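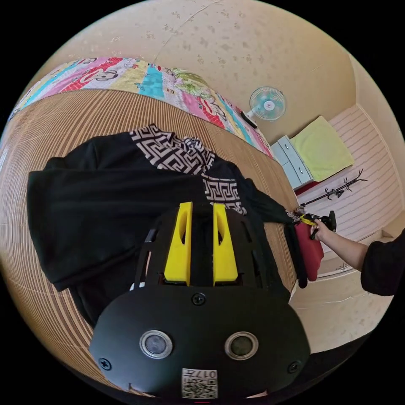
Setting up your Tveit extending table

Last updated: February
By Signe Öberg
Reading time: 4 minutes

Welcome to the middle section of the guide, where the table stops being a stack of parts and starts looking like something you might eat supper at. If you have come straight here without fixing the legs, please go back a section and do those first, as everything below assumes that the frame is standing on its own four feet. It is a friendly sort of job, and with two people and a pot of tea it can be done in an evening, but do give yourselves room to walk all the way round.

You will need the large hex key from the fixings bag, a crosshead screwdriver, a soft cloth and an old blanket or rug to protect the floor. Please leave the electric driver in its box for this part. The threaded inserts in the top are brass and will take a good firm turn by hand, but they strip quite easily under power, and a stripped insert is a great nuisance to put right.

Fitting the runners

1. Lay the two halves of the top face down on the blanket, with the straight edges touching and the dowels lined up with their holes. Don't push them fully home yet.

2. Find the pair of Wadetti runners. They are marked L and R on the inner face, and the letters should be towards you when you stand at the end with the maker's plate.

3. Set each runner in its groove and start all the bolts with your fingers before you tighten any of them. I know it is tempting to do one up properly and move on, but the runners need a little play to settle against each other.

4. Slide the two halves apart by a hand's width and bring them together again. If the movement is smooth, tighten the bolts from the middle outwards. If it catches, loosen the R runner, nudge it towards the edge and try again.

Note: A new runner feels stiff for the first week or two. This is the grease bedding in and it needs no help from you. Please don't add oil, which collects crumbs and dust and makes things worse in the long run.

Joining the top to the frame

5. With one person at each end, turn the top over and lower it onto the frame. Lift it by the solid edge and never by the runners, which can pinch a finger very sharply.

6. Look underneath and check that the four corner brackets sit flat. The frame measures 1,169 mm between the inside faces of the end rails, so if one corner is stubbornly out, run a tape along both sides and see which rail has drifted.

7. Fit the bracket screws, a few turns each, going from corner to corner in a cross. Once all of them are in, go round a second time and tighten them.

Caution: Keep small children and pets out from under the table until step 7 is finished. The top rests on the frame by its own weight up to that point and can slide if it is leant on.

The extension leaf

The leaf is 434 mm wide and lives in the cradle below the top when you aren't using it.

8. Pull the two halves apart until you hear the stops click on both sides. One click is not enough – go back a little and pull again, keeping your hands evenly spaced.

9. Lift the leaf from the cradle, unfold it and lower it into the gap so that the dowels on the left enter first.

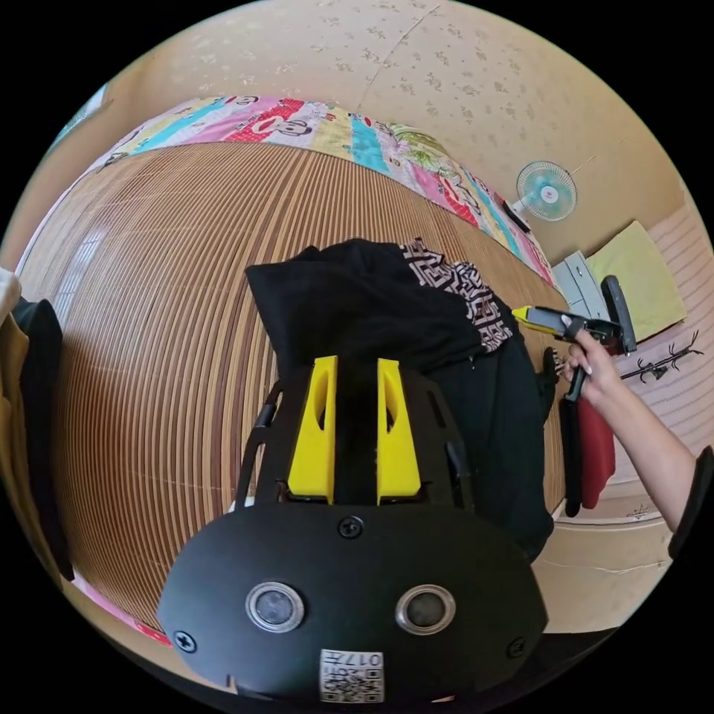
10. Close the top gently from both ends until the gaps disappear, then turn the Rovent catches underneath a quarter turn each. They should feel snug, and you shouldn't need the screwdriver to move them.

Note: Oak moves a little with the seasons, and a leaf that has been tucked away in the cradle may look slightly paler than the rest of the top. Leave it out in daylight for a few weeks and the colours will draw closer together – mine took most of a spring.

If the table rocks

Each foot has a levelling pad that gives you up to 10 mm of adjustment. Find the foot that is off the floor, ask your helper to take the weight of that corner, and wind the pad down by hand until it touches. Check it again with the leaf in place, as the balance changes when the table is at full length.

Spare pads, catches and dowels can be ordered from the Trerncombe workshop. Please have the number from the maker's plate handy when you write, as the older tables use a shorter catch.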